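The Tyranny of the Small Plate
July 5, 2010

My dinner on Saturday came in the order the kitchen felt like making it. I know this because the waitress warned us. "Things come out as they're ready," she said, in the tone of someone reading me my rights. First came the dessert-sized portion of pork. Then a long silence. Then bread, which would have been useful for the pork.

I have been eating in restaurants for a good many years, and for most of them there was an understanding. I picked a thing. The thing was brought to me. The person across from me picked a different thing, and if we were on good terms I got a forkful of it. In April I went to four new places in Trostness, and at every one I was asked whether I had "dined with them before," as if a plate of beans might go off in my hands without training.

The training is always the same. The plates are small. They are meant for sharing. We recommend two or three per person, and by the time you leave it will have been five. Sharing is a lovely word, and I was raised to be for it, but I would like somebody to explain how three adults share 2 scallops. We did what civilized people do, which is insist that we were full. One of them sat there going cold until the busboy took it away, and I thought about it all the way home.

I went back through the bill from Quinlan, the worst offender, while I was waiting for the train. It came to over 130 dollars, and I made toast when I got in. I'm not a big eater. I just like to stand up from the table with the matter settled.

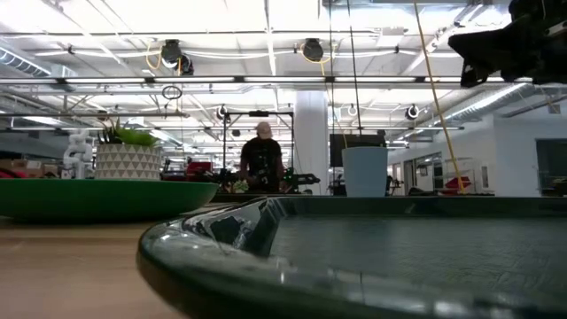

Green tableware and a potted plant.

The defense, when you complain, is variety. Why have one dish when you could taste nine? Well, because I wanted the one. A roast chicken is interesting for longer than a bite. It changes as you go; there is the skin, and the good part near the bone, and the potatoes underneath that you save. A bite of chicken is a sample, and I can get samples at the supermarket from a lady in a hairnet who doesn't ask me if I've dined with her before.

What I suspect is that the small plate suits everyone in the building except the customer. The kitchen needn't get four dinners ready at the same moment. The owner gets to charge 17 dollars for carrots. The table, meanwhile, turns into a parking problem, with the waiter hovering over us holding something hot and asking if we're still working on that. Working is right.

There is a diner called Benura out past the bus depot that has never changed its menu except to cross out the liver. You order the meatloaf and they bring the meatloaf, at the same time as everybody else's, and it's yours. The gravy isn't much. The coffee is worse. Last week a man in the next booth reached for one of his wife's fries and she moved the plate, and I wanted to shake her hand.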